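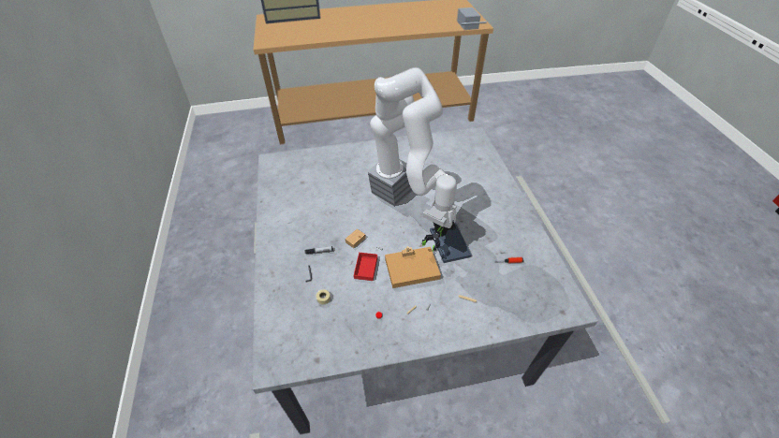
¿Qué hace falta para que un brazo robótico recoja una mesa él solo?

Hace falta que sepa dónde está cada cosa, cómo agarrarla sin tirar la de al lado y en qué orden ir. Lo primero lo teníamos casi resuelto en enero. Lo segundo nos costó el invierno. Lo tercero fue lo que nos llevó a la final de Vendard, y es lo que quiero contar.

El club se llamaba Lenda y se reunía en el aula del fondo del instituto, la que tenía un radiador que silbaba. Éramos cinco. El reto de aquel año se llamaba «La mesa del taller» y las bases cabían en una hoja: un brazo simulado, una mesa con objetos de taller y una bandeja oscura. Había que llevar a la bandeja las herramientas y dejar en su sitio todo lo demás. El programa tenía 159 segundos para hacerlo, y ninguno de nosotros podía tocar una tecla mientras corría.

A mí me tocó la pinza. Qué suerte la mía, de verdad, porque me enamoré de aquella pinza. Me pasaba las clases de historia dibujando dedos en los márgenes, abiertos, cerrados, a medio cerrar, y llegaba al club con una teoría nueva cada tarde (casi todas malas). Que si había que bajar en diagonal. Que si había que empezar por la llave Allen, que era lo más fino y lo que más se escapaba. Que si el rotulador rodaría menos cogido por el centro.

La llave Allen fue nuestra enemiga hasta febrero. La pinza bajaba preciosa, cerraba, subía… y la llave seguía en la mesa. Cambiamos el ángulo, cambiamos la velocidad, cambiamos el rozamiento de las puntas hasta que la de segundo, que llevaba el simulador y no hablaba mucho, dijo desde el otro lado del aula:

—Está cerrando demasiado arriba. Un par de milímetros.

Bajamos dos milímetros. La llave subió pegada a los dedos como si llevara toda la vida esperando y pegamos tal grito que vino el conserje a ver qué se había roto.

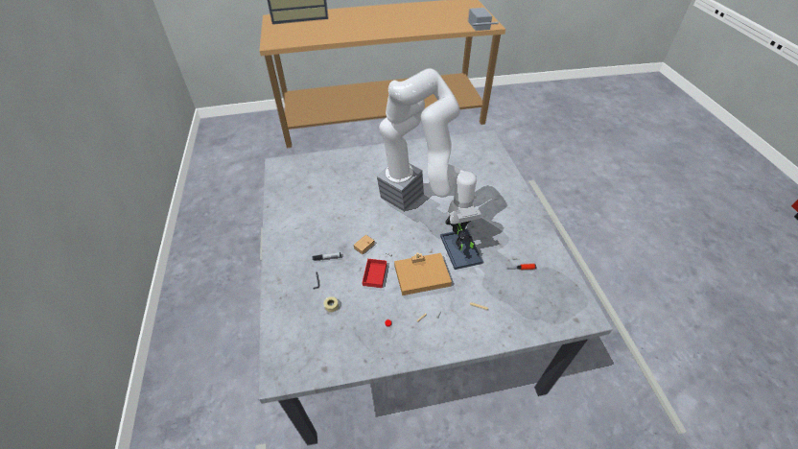 Quedaba el orden. Nuestro programa elegía siempre el objeto más cercano a la bandeja, que suena muy sensato y es una calamidad. Iba a por el destornillador, volvía, cruzaba a por el rotulador, volvía, y cuando le tocaba la llave ya se había comido el tiempo dando paseos. En el club de al lado, Mofokeng, lo tenían todo colocado en una lista fija, escrita a mano, y les salía de maravilla mientras no se moviera nada. Pero las bases decían que el jurado podía mover lo que quisiera antes de la prueba.

Entonces escribimos Fleneo. Le pusimos ese nombre porque era lo que salía al teclear a oscuras la tarde en que se fue la luz, con el portátil tirando de batería. Fleneo no miraba un objeto, miraba la mesa entera: probaba órdenes distintos, calculaba el recorrido de cada uno y se quedaba con el más corto. La primera noche lo dejamos corriendo y por la mañana había hecho 1.430 ensayos. ¡En una sola noche! Yo leí el registro en el autobús, línea por línea, y me pasé de parada.

Lo que más me gustó fue una línea hacia el final. El programa había descubierto que le convenía ir primero a lo más lejano, aunque pareciera perder tiempo, y terminar con lo que tenía más a mano. A ninguno se nos había ocurrido. Lo discutimos durante toda la merienda, con la bolsa de pipas en medio haciendo de mesa y las cáscaras haciendo de herramientas, hasta que no quedaron pipas para discutir.

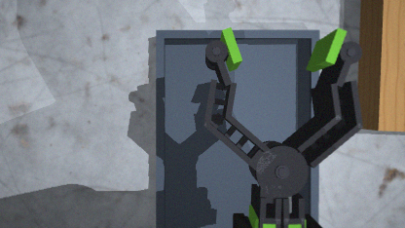

La final fue el 12 de febrero de 2019, en el salón de actos de Vendard, con el simulador proyectado en una sábana que se hinchaba cada vez que abrían la puerta. Mofokeng salió antes. El jurado les cambió el rotulador de sitio y su brazo, muy elegante, bajó a coger aire y lo depositó con cuidado. Aplaudimos muchísimo, y sin mala idea, que habían hecho una trayectoria finísima.

Luego nos tocó a nosotros. Nos movieron la llave, claro. Fleneo pensó un momento que a mí me pareció medio curso, giró el brazo hacia el otro extremo y bajó. Yo no miraba la sábana, miraba las manos de la de segundo, agarradas al respaldo de delante. Cuando las soltó, miré. La llave iba por el aire camino de la bandeja.

Quedamos segundos. Ganó un equipo de la costa cuyo brazo se movía tan deprisa que todavía en julio seguíamos intentando averiguar cómo lo hacían. En el coche de vuelta ya íbamos los cinco hablando a la vez, con la libreta pasando de rodilla en rodilla, y alguien preguntó si la pinza no podría empezar a abrirse antes de llegar.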